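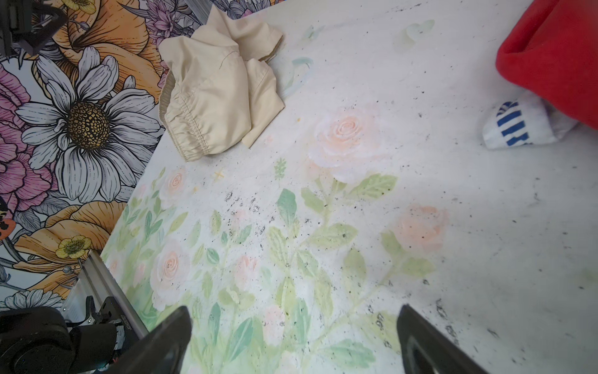 A Day Out at the Ornik Wallpaper Works

Posted 7/7/25 in Day Trips

The bus to Ornik leaves from behind the Arkham library, a fact I learned by standing in front of the Arkham library until it had gone. The next one was a good long wait, so I had a second breakfast and read the open day leaflet again. It promised "a century of pattern under one roof" and asked visitors not to wear heels on account of the floor. I own no heels. I felt this put me ahead.

I should explain that I like wallpaper. I grew up in a house where every room had a different one, and the hallway had two, meeting badly at a corner by the phone where somebody had run out. When I moved out I lived in white rooms for years, as you were supposed to, and then last winter I hung a single wall of big leafy stuff behind the bed and have been unbearable ever since. So when I heard the works at Ornik was opening up for a day in June, I wrote it on the calendar in pen.

The town first. Ornik has a main street, a river, and a bakery that closes at the moment you want it. The works sits where the river bends, a long brick building with a sawtooth roof and a newer shed stuck on the side in a shade of green I can only assume was on sale. Parking was in a field. I didn't need parking, but I was directed into the field anyway by a man with a flag, and had to walk out of it again.

Admission was five dollars, which got you a paper wristband and a map. The map had clearly been drawn by someone who knew the building well and saw no need to include doors.

We were taken around in batches. Our guide had worked there 32 years, first on the printing machines and later in what he called "colors," and he had the kind of voice that comes from talking over machinery for most of a career. He used it in the quiet rooms too.

You start in the paper store, which smells like the inside of a new book. The base paper comes in on reels as big as hay bales, and there's a rule about which way up they go, and a very long story about the time one rolled. I won't spoil it. The reel ended up in the river.

After that comes the color kitchen, and I'd have paid the five dollars for this room alone. Buckets everywhere, whisks on drills, a wall of dried swatches going back longer than anybody was willing to guess. They mix by recipe and then they mix by eye, and when the two disagree there's an argument. Our guide told us that pinks are the worst. A green that's slightly off is still a leaf, he said, but a pink that's slightly off is a bandage. He had us look at a row of dabs on a card and pick the odd one. I picked wrong, with confidence, and so did a woman who told us she was an interior decorator and then didn't tell us anything else for the rest of the tour.
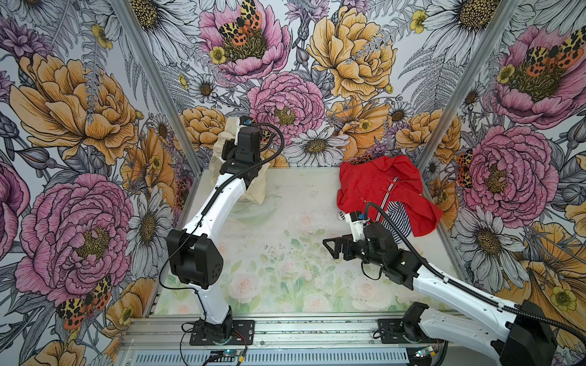
The fashion right now, we heard several times, is for big. Big flowers, big leaves, the same branch taking a whole trip around the room. People used to want a small sprig repeated until you stopped seeing it. Now they want to feel they've been left overnight in a greenhouse. The works can't print large botanicals fast enough, and the sprigs are down in the sample room, waiting their turn. They'll get it. Everything in wallpaper comes back, except the flocked stuff, which never really left the restaurants.

What I hadn't thought about is how hard the big ones are to hang. With a large repeat you waste a lot of paper lining up the drops, and if the wall isn't square (it isn't) you find out at the far corner, where a peony gets half a face. There was a demonstration of this in the main hall, given by a paperhanger who worked without speaking and a second one who did the speaking for both of them. Start from the middle of the wall people look at. Cut long. Don't trust the ceiling, it's lying to you. Book the paper, meaning fold it paste to paste and leave it alone, and when you think you've left it alone long enough go and wash a cup. I had done none of this behind my bed. I stood at the back and kept my face still.

The printing hall itself was running one machine for us, an old surface printer with the rollers set around a big drum. It's loud and slow, and every color goes down wet next to the last one, so the edges blur a little. The guide said customers pay extra for that blur and that when he started they would have been yelled at for it. The paper comes off in long loops that travel up near the roof on sticks, drying as they go, like laundry for a giant with strong opinions about poppies. It was very hot under there. A child asked if anybody had ever been printed by accident and was told yes, a tie.

The digital shed next door, the green one, is where most of the money comes from. It's cool and quiet and everybody in it looked well rested. We were given much less time there. I got the feeling our guide thought of it the way you'd think of a son-in-law with a good job.

Then the archive. I'd been saving my phone battery for the archive, and photos weren't allowed in the archive. Some 1,000 pattern books, shelved in an order that the archivist could explain and did. You put on gloves and you're allowed to turn the pages of the one she's chosen for you. Ours was roses, start to finish. Cabbage roses, climbing roses, roses with ribbons, a run of rather grim brown roses from a period when everyone burned coal and wanted something that wouldn't show it. One sheet had a note in the margin in pencil saying "too cheerful." I've thought about that note most days since.

Lunch was in a tent. The choice was a ham roll or the absence of a ham roll. I sat with a couple who'd driven in from Oei and were redoing a downstairs bathroom, and had been redoing it for so long that they talked about it like a relative in the hospital. They wanted a jungle print. He wanted monkeys in it, she didn't, and they'd come to Ornik hoping that an expert would settle the matter. The expert had told them to live with a sample for a month. They already had. They'd lived with the monkeys and then lived without the monkeys and now each of them was more certain.

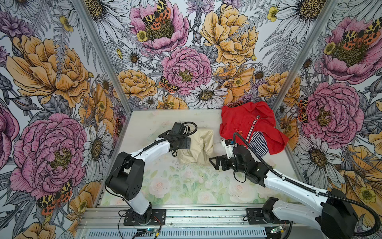 The afternoon was talks and stalls. I skipped the talk on washable coatings and then regretted it, as everyone coming out seemed thrilled. I did go to the one about damp, which was full. People will drive a long way to hear about damp. The short version is that paper is almost never the problem and the gutter almost always is, and if you paste over a cold patch you've made a nice home for something. The questions went on so long that the tent next door started its raffle over the top of them.

Most of the stalls were what you'd expect. Brushes, pasting tables, a firm called Feledico with a removable paper that goes up dry and peels off when you leave the apartment. I asked if it really peels off. "In most cases," said the woman at the stall, and I liked her for it. There was a bin of ends and seconds at the back by the restrooms, and that's where the real crowd was. Elbows were used. I came away with two rolls of a pale green leaf with a printing fault down one side, and a tote bag I didn't need, and a drawer liner with roses on it that I've put in a drawer and now open for no reason.

If you're thinking of going next time, some practical notes. Eat before. The restrooms are fine but the line isn't. Buses back to Arkham stop early, and the last one was standing room only, with every passenger holding at least one long tube, so that each time we braked the whole bus fenced. Sensible shoes, yes. The floor in the printing hall is old brick with rails set in it, and I watched a man in loafers take it personally.

Also, the gift shop takes cards but the seconds bin is cash only. I had to borrow from the bathroom couple. I've mailed it back to them with a clipping of a jungle print that has one monkey in it, mostly hidden.

The green leaf is going up in the hall as soon as I've bought a plumb line. The wall behind the bed I'm leaving as it is. There's a place low down on the left where a stem just stops and starts again an inch over, and the dresser covers most of it.

3 Comments

pastebucket: Went the same day and got the ham roll. You were right to sound the way you did about it. The archive was wonderful though, we had trellises.

hallway_blues: Did they say when the next one is? I phoned and got a recording about the field.

sprigfan: Small prints are due. I've been saying this for years and my dining room is ready.

Get new day trips in your inbox. Enter your email to sign up for our newsletter. You can unsubscribe at any time.

Contact | © 2025 Day Trips from Arkham | Back to top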